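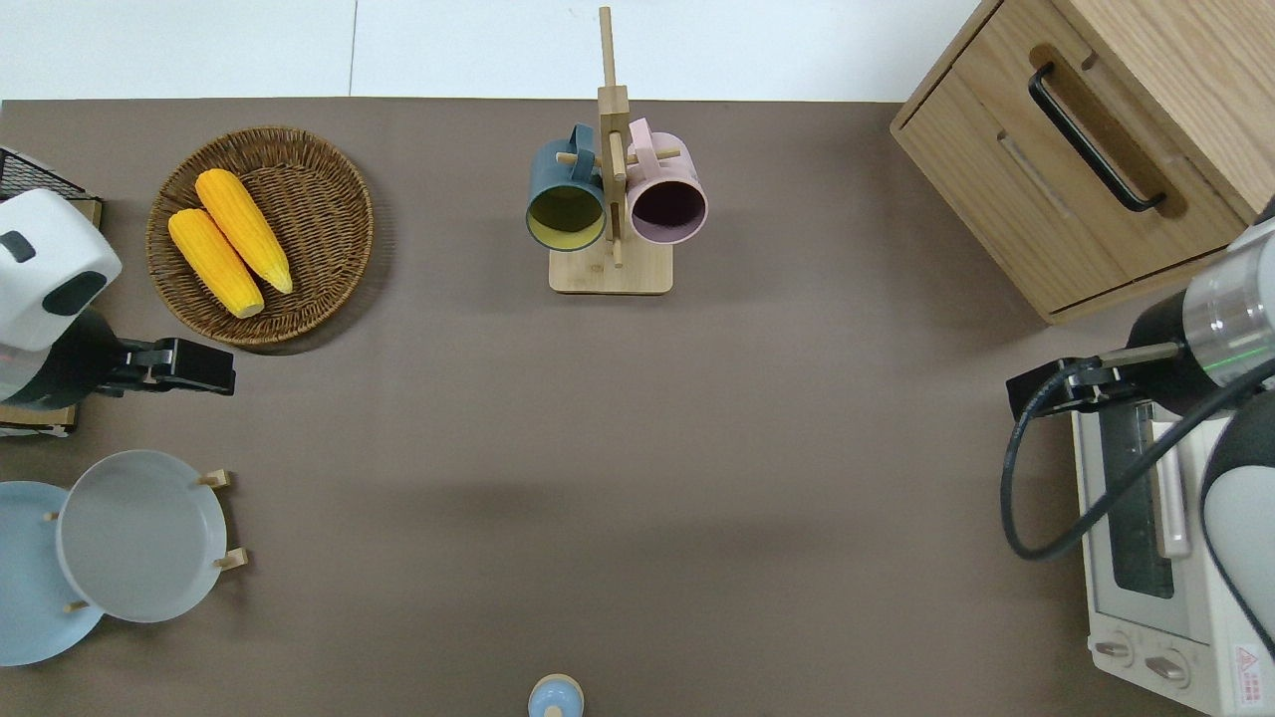

그림 1. 탁자 위의 둥근 바구니와 옥수수 두 개.

4.2 홈 테이블 이점은 얼마나 믿을 만한가

탁상 축구 동호인들 사이에서 자기 클럽 테이블에서 두는 선수가 유리하다는 말은 거의 상식으로 통한다. 천의 결, 판의 미세한 기울기, 조명의 방향을 몸으로 아는 선수가 손가락 힘을 더 정확히 조절한다는 설명이 늘 따라붙는다. 린지와 몬크리프(Lindsay & Moncrieff)의 분석은 이 통념에 처음으로 수치를 붙인 작업이고, 이후의 논의는 대부분 그 결론을 그대로 인용해 왔다. 본 절에서는 같은 자료를 다시 검토한다. 결론부터 적자면, 필자들은 홈 이점이 존재한다는 주장을 기각하지 못했으나 그것이 입증되었다는 주장에도 동의하기 어렵다.

검토 대상은 요스타리(Jostari) 경기 기록집에 실린 61개 대회의 1331경기이며, 기록된 득점은 모두 2730골이다. 대회는 힌들리(Hindley)와 레녹스(Lennox)를 포함한 5개 클럽이 번갈아 개최하였다. 기록집에는 선수 이름, 소속, 최종 점수, 개최 클럽이 적혀 있다. 그러나 어느 경기가 어느 테이블에서 열렸는지는 일부 대회에만 남아 있다. 선행 연구는 이 빈칸을 크게 문제 삼지 않고, 개최 클럽 소속 선수의 모든 경기를 홈 경기로 분류하였다. 클럽마다 테이블이 여러 대이고 대회를 위해 외부에서 판을 빌려 오는 일도 흔하다는 점을 생각하면 이 분류는 지나치게 느슨하다. 평소 만져 본 적도 없는 판에서 둔 경기가 홈 경기로 집계되었을 가능성이 있다.

더 큰 문제는 출전 선수의 구성이다. 풀리그 방식에서는 참가자 전원이 서로 한 번씩 맞붙으므로 대진의 편향은 적다고들 한다. 그 말은 참가자가 정해진 다음에만 옳다. 원정을 떠나는 선수는 대체로 시간과 비용을 들일 만큼 열성적인 선수이고, 개최 클럽에서는 평소 대회에 나오지 않던 초심자까지 빈자리를 채우러 나온다. 이런 구성이라면 개최 클럽의 성적은 실제 이점보다 낮게 나타나야 한다. 반대로 강한 클럽이 대회를 더 자주 연다면 성적은 부풀려진다. 두 방향의 편향이 함께 작용하는 자료에서 얻은 평균 하나를 두고 '홈 테이블의 효과'라고 부르는 것은 성급하다.

린지와 몬크리프는 이 반론을 예상하고 니르스카(Nirska) 점수로 실력 차이를 보정하였다. 보정 자체는 타당한 절차이다. 다만 니르스카 점수는 바로 그 대회들의 결과로 계산된다. 홈 경기를 많이 치른 선수가 실제로 이득을 보았다면 그 이득은 이미 점수에 들어가 있고, 점수로 보정하는 순간 측정하려던 효과의 일부가 사라진다. 박스터(Baxter)가 이 순환성을 지적한 바 있는데, 그에 대한 답변은 "실무상 영향이 작다"는 한 문장에 그쳤다. 영향이 작다는 근거가 되는 계산은 본문에도 부록에도 보이지 않는다.

심판 문제도 남는다. 소규모 대회에서는 경기를 쉬는 선수가 옆 테이블의 심판을 보는 것이 관행이다. 개최 클럽 선수가 많으면 심판도 그쪽에서 나올 확률이 높다. 수비 측 튕기기의 허용 여부나 슈팅 구역선에 걸친 공의 판정처럼 눈으로 가려야 하는 상황에서 무의식적 호의가 끼어들 여지는 충분하다. 그렇다면 천이나 판과는 아무 관련 없이 홈 이점처럼 보이는 결과가 만들어진다. 기록집에는 심판 이름이 없으므로 이 가설은 현재로서는 확인할 수도 배제할 수도 없다. 건(Gunn)은 선수 면담을 근거로 판정 편향이 미미하다고 보았지만, 이득을 보았을지도 모르는 사람들에게 이득을 보았느냐고 물은 조사에 큰 무게를 두기는 힘들다.

필자들은 테이블 배정이 남아 있는 대회만 따로 떼어 같은 비교를 되풀이하였다. 홈 선수의 승률은 여전히 원정 선수보다 높았으나 차이가 줄었고, 힌들리에서 열린 대회를 제외하면 방향조차 일정하지 않았다. 한 클럽이 전체 결과를 끌고 가는 양상이다. 힌들리의 천이 유난히 느리다는 소문은 오래되었고 라몬트(Lamont)도 이를 유력한 원인으로 꼽는다. 그럴 수도 있다. 그러나 힌들리에는 같은 시기에 상위권 선수가 몰려 있었고, 천의 빠르기를 실제로 잰 기록은 찾지 못하였다. 공을 일정한 경사에서 굴려 멈춘 거리를 재는 정도의 간단한 측정조차 이루어지지 않은 상태에서 천을 원인으로 지목하는 것은 설명이라기보다 추측에 가깝다.

득점 자료도 결정적이지 않다. 홈 이점이 공의 감각에서 온다면 승패보다 득점 수에서 먼저 차이가 드러나야 할 텐데, 무득점 경기와 대량 득점 경기가 뒤섞여 있어 평균은 소수의 일방적인 경기에 크게 흔들린다. 승부차기 점수를 최종 점수에 합산한 대회와 그러지 않은 대회가 구분되지 않는 것도 걸림돌이다. 선행 연구는 이 구분을 언급하지 않았다. 필자들 역시 일부 대회에 대해서는 어느 쪽인지 판단하지 못해 득점 분석에서 뺐으며, 그 결과 남은 표본으로는 강한 주장을 할 수 없다.

따라서 이하의 절에서는 홈 여부를 설명 변수로 쓰되 그 계수를 테이블의 물리적 효과로 해석하지 않는다. 개최 클럽 소속이라는 사실에 딸려 오는 여러 조건을 한데 묶은 값으로만 읽는다. 조건을 분리하려면 경기마다 테이블 번호와 심판을 적고, 대회 전에 각 판의 기울기와 천의 빠르기를 재 두어야 한다. 레녹스는 4월 대회부터 테이블 번호를 점수표에 적기 시작하였다. 심판란은 아직 없다.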